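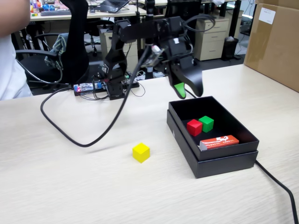
The lid goes under the box

Every desk I have worked at has had a box on it. It holds the things that don't belong anywhere else and aren't rubbish yet. My argument is that this box should be open, that its lid should sit underneath it, and that most of what offices spend on storage would be better left in the bank.

I worked for a while at a firm called Proritz, in a long room with shared tables. One March the management decided the tables were a mess and bought a storage range from Flotska. Each of us got a set of stacking drawers with a label holder on the front. The sets cost 80 pounds each. We were given a morning to fill them and told the tables should be clear by lunchtime.

They were clear by lunchtime. By the end of the month the small things were back out, and the drawers had become a place where things went missing. I found a tape measure in mine two years later, having bought another in the meantime.

I don't blame the drawers, which were well made. The trouble is that a drawer asks you to remember. You have to know what is in it and you have to want it enough to open it. A shallow box with no lid on asks for very little. You glance over and see the stapler, the spare keys, the packet of something you meant to take home. Putting a thing away means dropping it in, and people will do that even when they are busy.

The lid matters more than it seems to. Leave it beside the box and it takes up the same space again, and within a day it has become a tray with its own pile. Lean it against the wall and it falls down behind the table. Put it on the box and you are back to having a drawer. If it goes underneath, it takes up no extra room and you know where it is on the day you need to move.

There are fair objections. Dust is one. I tip mine out every few weeks and wipe it, and that has been enough. Another is that an open box looks untidy to visitors. It does, a little. I think a work table is allowed to look as though work is done on it, and a visitor who minds can be taken to the meeting room.

The objection I take most seriously is that a box fills up. Domulgate, who sell office fittings and send me their catalogue whether I want it or not, offer a desk organiser with 119 compartments on the grounds that everything should have a place. I would say a full box is useful information. When mine reaches the top I have to take things out, and usually half of them can go. A bigger organiser would only have put that off.

Nor do I think everything has to be in the box all the time. Something you are using, or will use again in ten minutes, can stay on the table. I have worked under clear-desk rules where a single pen left out earned a note, and all it did was make people put things away twice an hour and get them out again.

Cables I have no answer for. They won't stay in a box, and clips come unstuck. I let mine lie where they like as long as no one can trip on them.

My present box came with a pair of shoes from Gallardo and is wearing through at one corner. I have been offered a better one and will probably take it when the corner goes.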